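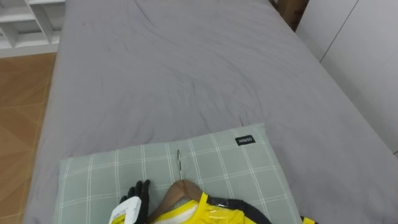
Necati Baysal

Re: [sturneo-users] How many demos before we can stop?

Replying inline and at more length than you asked for. Sorry in advance to the digest readers.

> Posted to sturneo-users, January 2018
>
> Hi all, first post. We are a small team at Urnach and we are teaching a two-armed robot to handle clothes in a bedroom setup: pick up, hang up, lay flat. We drive it by remote and record everything in Sturneo. The plan says 1,000 demonstrations of each task, and we picked that number mainly for its looks.
>
> My questions. First, does it matter if two operators do the task differently? Second, do you keep the takes where the operator fumbles and recovers, or bin them? Third, our operators say hangers are the worst object ever made and want them taken out of the task list. Is that normal?
>
> Thanks, and sorry if this has been asked before.

It has been asked before, and last time the thread ended in a fight about file formats, so let's try again.

Third question first. Yes, it's normal. I do the driving on the Naciri setup most days and I have strong feelings about hangers. A shirt on a hanger is two objects that have agreed to behave like one until you touch them. You go in for the collar, the hanger turns. You go in for the hanger, the collar comes along for a bit and then changes its mind. Put the whole thing on a pillow and the surface underneath moves too. Put the shirt in shiny plastic with the store tag still on, and the hand gets a choice of things to catch that aren't the shirt. I have spent a good part of my adult life negotiating with a tag.

Keep the hangers in. If you only record what your operators enjoy, you'll end up with a robot that is excellent at moving towels.

On operators doing it differently: it matters, though less than I used to claim on this list (the archive is public, please be kind). We had two of us on the Himska recordings. I go in from the side, slowly, and pinch near the neck. My colleague comes down from above with great confidence and takes whatever is there. Both ways work for a person. Train on both without marking which is which and the arm may set off toward the side, reconsider, and stop over the middle of the pillow like somebody who has forgotten why they came upstairs.

What helped us was boring. We wrote down one approach per task, on paper, in plain words, and stuck to it for a whole block of takes. Then we switched to the other approach for the next block and labeled it. Sturneo has a free text field on the session page. Use it. Don't put "misc" in it. I have sessions labeled "misc", "misc 2" and "misc final", and I could not tell you what is in any of them without watching.

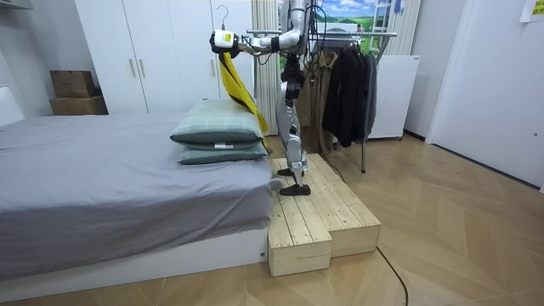 The other thing to write down is where a take starts and where it ends. It sounds too dumb to need saying, and we skipped it, and I paid for that with most of February the year before last. One of us hit record with the hand already at the cloth. The other started from the rest pose and spent the first part of every take traveling. One of us stopped at the moment of letting go, the other one backed off politely first. The policy learned to let go and then stand there holding its fingers next to the thing it had let go of, which it then nudged onto the floor. We blamed the network for a week. The network was doing a fine impression of me.

So: same start pose, same end pose, hand well clear before you stop recording. Tape the rule to the monitor.

Second question, the fumbles. Keep them, with a condition. There are two kinds of bad take and people throw them in the same bucket. In one kind the cloth slips, the operator sees it, opens, goes back and gets it again. That's worth more to you than a clean one. A clean take teaches the robot what to do when all goes well, and it will be in that situation less often than you hope. In the other kind the operator loses the view, or reaches for coffee, or the control link hiccups and the arm does something with no thought behind it whatever. Bin those the same day. If you leave them for later you'll get sentimental.

The hard part is that the operator is the only one who knows which kind it was. Looking at the log afterward, a thoughtful pause and a sneeze are the same shape. We have a foot pedal that drops a marker, and the rule is one tap for "I meant that" and two taps for "please forget this happened". My second kind outnumbers my first by a margin I'm keeping to myself.

A few small things you didn't ask:

Long cloth is a different job from short cloth, even with the same words in the task name. When you lift a long piece by its corner, the far end is still lying on something and goes on having opinions there. Lift slower than feels natural and wait before moving sideways. New operators hate waiting. They come around.

Vary the bed. I mean move the pillows, change how they're stacked, leave creases in the sheet. We used to smooth everything between takes, very proud of ourselves, and got a robot that could work only in a hotel.

Vary it on a schedule, though. If you vary it when you feel like it, you'll vary it when you're fresh and stop after lunch. Ours changes the layout every 5 takes, and whoever isn't driving does the changing. It gives them something to do besides comment.

Rest the drivers. I get sloppy long before I notice it, and the grip traces show it before I'd admit it. The fingers close earlier and harder, as if the shirt owed me money.

As for your 1,000: I wouldn't defend it and I wouldn't fight it. Our last hanging task closed at 1,698 usable takes, and the reason it wasn't more is that the room was booked. Train at a few points along the way and watch what the thing gets wrong, then record more of that. If it misses the collar, drive collars. Grinding out more of the same easy ones just to reach the number makes a nice chart for whoever likes charts.

If you can share even a handful of your raw takes, fumbles included, I'd like to look at how your people come in on the neck of the hanger. I can send ours in return. Ignore any folder called "misc final".

Necati

PS. To whoever asked off-list: yes, you can do the pillow tasks by moving the arm by hand and skipping the remote. We tried. You get lovely smooth paths and your own elbow in every camera view.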